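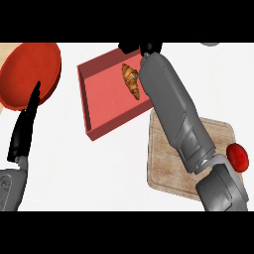
Why do cells grown in a flat dish behave so differently from cells in the body? A dish gives them one hard surface and all the elbow room they could want, while in the body they are pressed on from every side by neighbors and by the soft mesh that holds a tissue together.

April
By Guadalupe Cisneros

I carried that question with me to the open day at the Vornevel cell biology institute, and I got my answer within the first half hour, from a graduate student who had plainly been asked it before and was still very nice about it. I've been meaning to go to one of these Thursdays for ages. My sister had two rounds of treatment for a tumor on her thyroid, and all through that time I kept nodding at words I didn't understand, so when the notice went up at the library I put my name down the same afternoon.

They took us around in groups of 15. We started in the big entry hall with coffee (good coffee, and little almond cookies that went fast), and then walked up to the second floor, where the Juntunen group works on how healthy cells crawl. I hadn't known that healthy adult cells crawl at all! But of course they do, or a scraped knee would never close. The student put a film up on the wall of skin cells moving in to cover a scratch, hours of it sped up to less than a minute, and the whole sheet of them slid forward together like a tablecloth being pulled across. A man near me asked how they know to stop. She told us that touching one another is a large part of it, and that there's a good deal more they're still working out, and she showed us the same scratch with one protein missing, where the cells piled up on top of each other along the edge.

From there we went down the hall to the room I liked best. They grow cells in a clear gel they call Anomum, and they can make it as loose as egg white or as firm as a pencil eraser, depending on what tissue they want it to stand in for. We each got to poke a few samples with a gloved finger. Fat is very soft, muscle is firmer, and the one meant to be like scar tissue hardly gave at all. I poked that one twice. The woman running the table said many tumors feel stiff in the same way, which is why a doctor's fingers can sometimes find one, and that the stiffness changes how the cells inside it act. She was careful to say that this is all bench work and a long way from anybody's medicine cabinet, and I appreciated that, having read so many headlines over the kitchen table with my sister.

Then there was the microscope suite, kept dark and rather chilly, so bring a sweater if you go. The instrument they're proudest of is called Skuvow, and I'd been picturing something you bend over and squint into, but it's a closed cabinet bigger than my refrigerator, and you watch it all on a monitor next door. It stays on 365 days a year, holidays included, and somebody has to drive in if the alarm goes off. On the day we came it was following a group of breast cells through the gel, with the nuclei colored blue. One of them was going through a gap much narrower than itself, and you could see the blue part pinch in at the waist, the way you'd squeeze a water balloon between your fingers. It took so long that our group had to move on before it got to the other side. I asked on my way out whether it had made it and the young man at the monitor said it was still stuck, so I suppose I'll never know.

I should mention the freezer room too, though we only looked in from the door. There are roughly 2000 little vials in the tank nearest the window, some frozen before the student showing us around was born. She read us a label that just said 262, and explained that samples from patients come to them under a number, with no name attached. I thought about that one on the drive home.

We finished up back in the entry hall with questions, and the scientists stayed a good while past the hour. A boy of maybe eleven wanted to know if a cell can feel it when it's squeezed, and got a long and respectful reply about channels in the cell's outer skin that open when it's stretched, and about how that's a kind of sensing even if it isn't feeling the way he'd mean it. His grandmother wrote it all down for him on the back of the program.

Parking is behind the building and free after noon. The elevator is slow but it does come, and there are chairs on every floor. They're planning another open day in the fall, with the gel table again, and I've already told my sister she's coming with me.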